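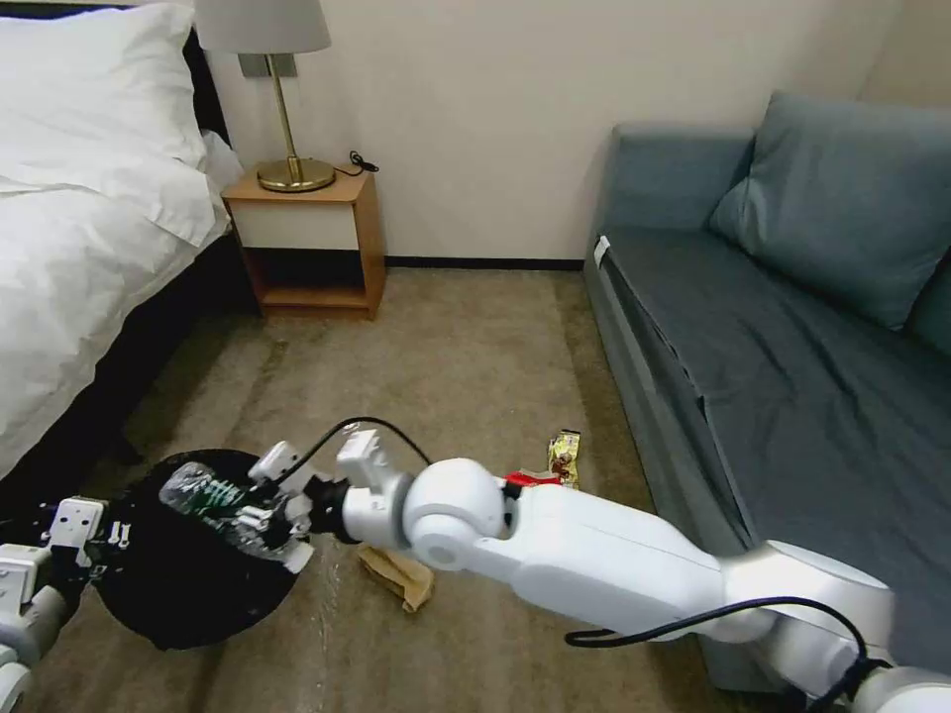
Room service, one bottle at a time

Can a machine tidy a hotel room yet? We spent a day finding out

Picking up rubbish is the first job most new room attendants are given. You walk in, you gather what the guest has left lying about, and you put it in the bin. Wubit Sisay, who trains cleaning staff for a small hotel group, allows two minutes for it.

The machine being tested by Fallent takes longer. On the morning of 19th October it was working through a room laid out with a bed, a sofa and some litter on the carpet: a yellow snack wrapper, a red one, a folded piece of tan paper. It had a clear plastic bottle in its two-fingered gripper, held sideways over a round black bin.

Fallent has been working on the problem for three years. It began with warehouse picking, found the market crowded, and moved to hotels after a chain asked whether the same arms could strip beds. They could not, and still can't. The company now sells nothing at all to hotels, but it has a test programme that it calls Lastitz, and it let us watch a full day of it.

"People ask for the bed first," says Meron Hadgu, who runs the programme. "I tell them to ask me again in January, and in January I'll tell them the same thing."

What it can do

Lastitz is scored on single items. An item counts as done if it ends up in the bin without anyone touching it or the robot. By the end of last month the team had logged 1,584 attempts and was aiming for 3,000 before changing anything major in the software.

Bottles are the best case. They are a known shape, they stand out against most carpets, and two fingers can close on them from nearly any side. An empty one gives way when it is squeezed, and that helps the grip. The trouble comes at the bin. A bottle held level can be wider than it looks to the arm's planning software, and if one end catches the rim it may tip out on to the floor. The team has tried turning the bottle upright before letting go. It works better, but adds several seconds to each drop.

Wrappers are harder. Foil shines and changes shape when touched. Paper lying flat is worse again, as there is no edge for the fingers to get under. A person slides a fingernail beneath it without thinking. The robot presses down, pinches and often comes up with nothing.

Bin liners are a problem of their own. If the bag is folded neatly over the rim, as it was when we visited, things go well enough. If it has slipped, an item can go down between the bag and the bin, and the software will record a success. Xiaoqing Zhong, a test engineer, checks every bin by hand for this reason.

What a shift looks like

Sisay went through a full checkout clean for us and wrote down each separate task. Her list came to 132, from drawing the curtains to wiping the phone. Of those, Hadgu reckons Lastitz could attempt 6 today, all of them to do with moving a loose object from one place to another.

Making the bed is out. So is anything with a spray and a cloth. Plumping a sofa cushion sounds simple, but the arm has no good way of telling when it is finished. Dusting round a bedside lamp means working beside a shade that is easily knocked, and a cord.

Speed matters as well. Sisay's staff clean a room and move on, and a slow helper would be in their way. "If it's on the carpet when I want to vacuum, I've got to wait for it," she says. "I don't have time to wait for it."

Who would buy one

Tâm Bùi advises hotel owners on equipment and has seen demonstrations from several firms. He thinks the first useful machine may be one that goes in before the cleaner, clears the rubbish and leaves. That would only pay if it could open doors and change floors without help, and he has yet to see one do both reliably.

For now, Fallent plans to carry on with litter. The next set of tests adds drinks cans and used tissues. Zhong is already saving up cans.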